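Bradimlow support desk — Trarden hand controller, simulated handover task
Status: open, waiting on customer
Category: comparing controllers, two-handed work

Opening message

Hello all, and thank you again for being so patient with me last week. We have been trying the Trarden controller against our older Tratberg one, using the same pair of fingered hands in the simulator, and I am stuck on something that I suspect is a setting I have missed. The task is a simple one on paper: the two hands pass a small cylinder between them and it ends up in the blue tray. With Tratberg it drops now and again. With Trarden it drops far more often, and always during the pass, which surprised us because everything else about it feels so much smoother.

I ran 30 attempts with each controller before writing in. Tratberg lost 4 of its cylinders and Trarden lost 16. The scene file, the trays and the starting poses were left alone between the two sets, and I restarted the simulator in between just to be on the safe side.

My feeling is that the fingers bunch up when both hands are on the part, and the controller can't decide which of them ought to let go.
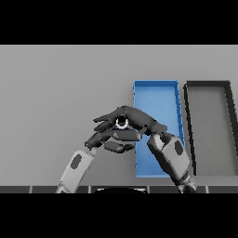 Step 1: finger stiffness

I started with stiffness as your setup guide suggests. It was at 70 for both hands, so I brought the left one down to 30 and ran a short batch. The fingers looked softer (rather lovely to watch, I must say) but the drops carried on much as before. Putting the left hand back and lowering the right instead made things worse, so both are at 70 again.

Step 2: wrist approach

Next I moved the right wrist target a little further out, so that the hand would come in later and the fingers would have more room. I had high hopes for this one. It did help with the tangling, and when I stepped slowly through a run I could follow the left hand carrying the cylinder by itself with the right hand kept over by the trays. The trouble then was that the pass began too late and the arms had to hurry to catch up. I have saved that version separately in case you would like it — the name ends in "wide".

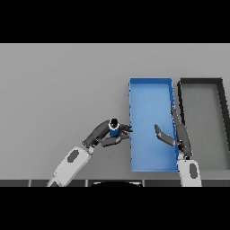
El Khatib: Thanks for such a thorough write-up, it saves us a lot of back and forth. Before you change anything else, could you check whether contact release is set to "either hand" or "receiving hand"? Trarden defaults to the first, so a light brush from any finger on the receiving side can open the giving hand early. Tratberg doesn't have the option and always waits for the receiver. Please also put the wrist target back where it was, or we'll be looking at two changes at once.

Step 3: contact release

Well, you were quite right, it was on "either hand". I had scrolled past that page several times, thinking it only mattered for single-arm work! I have switched it to "receiving hand", put the wrist target back, and gone through the pass one step at a time with the contact list open beside me. 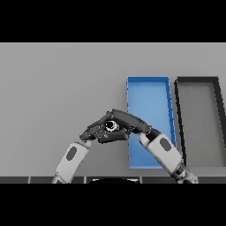

The release signal now waits until the receiving hand reports a firm hold, and the list is much easier to read than it was on Thursday. I haven't run the full 30 again yet, so please keep the ticket open until I have a proper figure to set beside the Tratberg one. I would also like to know whether the firm hold threshold can be set for each finger separately, as the uppermost one seems to do more than its share. If there is a page on that, a link would be plenty.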